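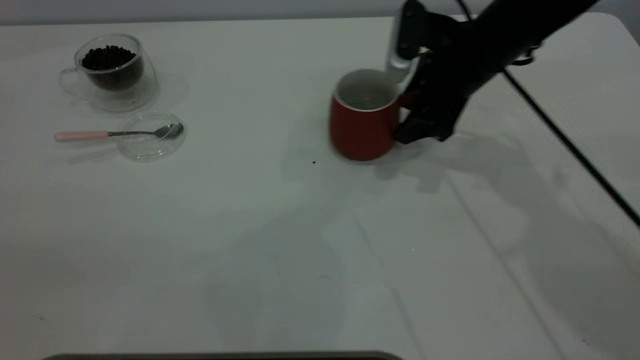
When did you last restore something?

142 shares | 4 comments

I promised in the last newsletter that I'd write about backups, and a few of you wrote back to say please don't. Too late! I've had a month of restore tests and I'm full of opinions, so you're getting them.

Most of the businesses we look after have backups. Somebody set them up years ago, a little email arrives overnight with a green tick in it, and there's a rule in Outlook that files the green ticks in a folder. That's where it usually stops. The tick tells you that a job ran and finished. Whether the thing you need is in there, and whether you can get it back before lunch, is a separate question, and you only get the answer by trying.

So through May I've been ringing clients and asking if I can pick a file and restore it. I get to choose the file. (Liudmyla Horobets at our end insisted on that bit, as people will always choose a nice tidy spreadsheet from last week.) I go for something old and awkward: a job folder from three years ago, a mailbox that belonged to someone who's left, one table out of the accounting database.

Dondance was the first one, and I was a bit smug going in because I'd set it up myself. They run classes out of two halls and everything lives on one small server under the front counter - enrolments, music licences, the costume orders, the lot. The enrolments came back perfectly. The costume orders didn't come back at all, because when they got a bigger drive they moved that folder to it, and the backup job was still faithfully looking at the old one. It had been copying an empty folder every night and ticking itself green. My fault as much as theirs. I should have had the job pointed at the whole machine and I hadn't, and it does now.

That's the sort of thing I keep finding, by the way. It's hardly ever a broken backup. It's a good backup of the wrong stuff.

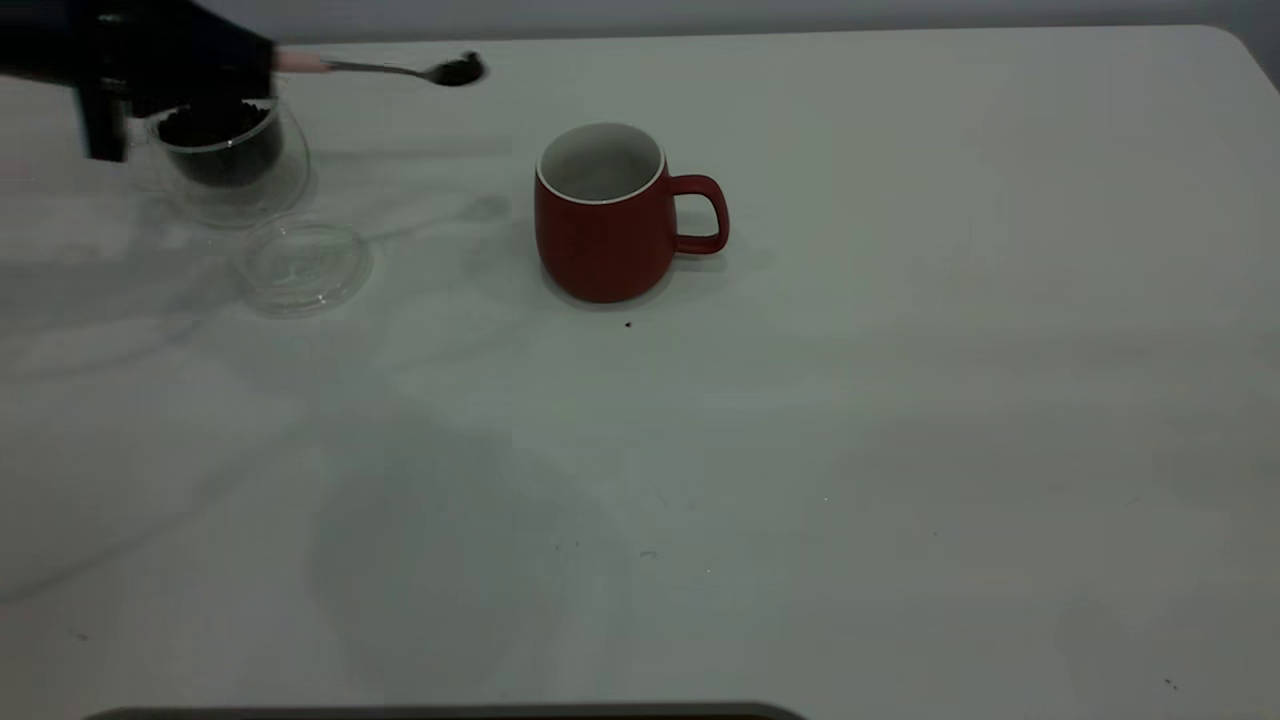

The other one that pops up a lot is speed. We did a full test at Acharya, who are on a Skaletti box in the office with a second copy going offsite. Restoring from the box was lovely, 322 gigabytes back before the end of the day with the staff still working. Then Venkatesh Salian, who looks after their office, asked what would happen if the box itself went up in smoke, which was a fair thing to ask! So we tried pulling a chunk from the offsite copy over their normal internet connection, did the sums on how it was going, and the whole lot would have taken most of a week. He went a bit quiet on the phone.

There are ways around it. You can have the provider put your data on a drive and courier it to you, and some plans include that and some charge a small fortune, so read yours. You can run the important bits from the cloud for a few days while the rest trickles down. What Acharya ended up doing was making a list of the folders they couldn't work without, and those get restored first. The list is one page. It took them an hour or so of arguing and it's probably the most useful thing to come out of the whole exercise, as there were plenty of folders that everyone assumed were precious to someone else.

If you want to have a go without me, you can. Pick a quiet morning and have someone who isn't the usual IT person do it, with only the written instructions. Restore to a new folder, never over the top of the live one, please please please. Open the files as well. I've seen 1,057 documents come back with the right names and the right dates, and a good few of them wouldn't open. Write down how long it took and who had the password.

The password deserves its own paragraph. At one place (they know who they are, they're reading this) the encryption key for the backup was saved in a file on the server being backed up. At another it was in the head of a bloke who'd moved to Perth. Print the thing, seal it in an envelope, put it in a safe or give a copy to your accountant.
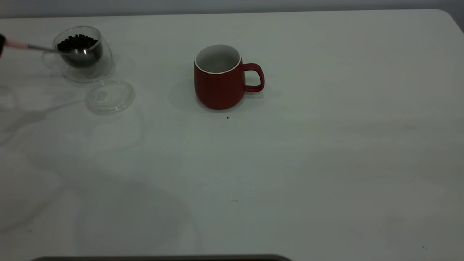 I also get asked about Microsoft 365 every single time, so I'll answer it for everybody. Your email and SharePoint files sit in somebody else's data centre, and deleted items hang around for a while, and then they don't. If a staff member cleared out a folder last winter and you notice now, you may well be stuck. A separate backup for it isn't dear for a small team, and we've been adding it for anyone who asks. Mitiku Hailu does those and he can usually have one going the same afternoon.

How often should you test? I'd say one file every month and a proper big restore once a year, plus another whenever you move a folder, change a server or swap accounting packages. Put it in the calendar as an actual appointment with a person's name on it or it will slide.

I've still got a few Friday mornings free for restore tests if you're on a support plan, and there's no charge for those. If you're not on a plan it's $400 for the half day, and that includes the written instructions and me nagging you about the envelope. Reply to this email or ring Clikham and ask for me, and if you get Liudmyla she'll book you in faster than I would anyway.

Next time it's printers. Vasanthi has asked me to keep it short.

4 comments | Share this item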